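Visit Report: Riviere Sim Open Day, Bitalthorpe
Posted in May by Eldana Sisay

Riviere opened its Bitalthorpe office to add-on developers and registered testers. The agenda covered the Osix flight model, the Dollent regional turboprop, and the build process behind both. Doors opened at 9:30 a.m. and the first session started at 10.

Melahat Ekinci presented the Osix changes. The old model solved propeller drag once per rendered frame, so a slow graphics card changed the descent rate. Osix now runs on a fixed step, independent of frame rate. She flew the same approach on two machines, one of them deliberately starved of memory, and the recorded traces matched down to the flare. Ground handling is still on the old code. Crosswind taxi remains too sensitive above 43 knots, and there is no date for a fix.

Gaspard Barbier covered the Dollent. The cockpit has 305 clickable controls in the current test build. The circuit breaker panel is modeled, but only the avionics bus responds to it. Engine start now follows the correct torque curve, and the feather lever no longer snaps back when a hardware quadrant is connected. I flew three circuits on the demo rig. Pitch trim was well damped. The autopilot captured 2000 feet cleanly from below and overshot slightly from above, which Barbier logged as a known issue. Propeller speed held at 1850 rpm in the climb with no hunting.

After lunch Perrine Vasseur showed the build server. Every change to a flight model triggers a set of scripted flights, and the results are compared against stored limits. A failed flight blocks the merge. Visual changes skip this step and go to a manual check instead. Testers asked for the scripted flights to be published. She said the file format is not stable enough yet. 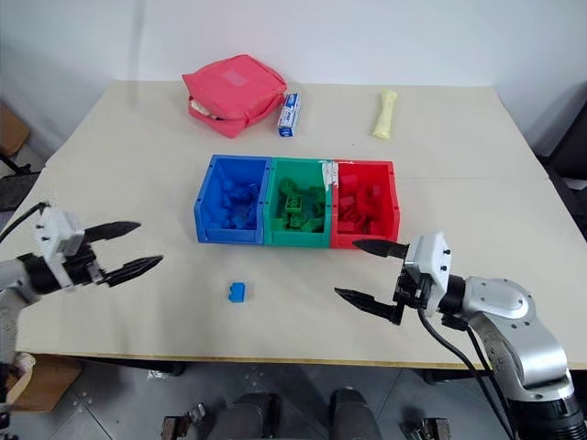 The last session was on third-party support. Rosine Besnard confirmed that gauges written for the previous interface will load for one more major version, with a warning in the log. Developers should move to the new variable names now. Liveries need no changes unless they replace the night texture, in which case the file has to be exported again with the supplied tool.

Open items from the question period: no multi-crew support in the first Dollent release, no decision on a freight variant, and VR cursor alignment still under test. Slides go to registered testers by email. The demo build was not handed out.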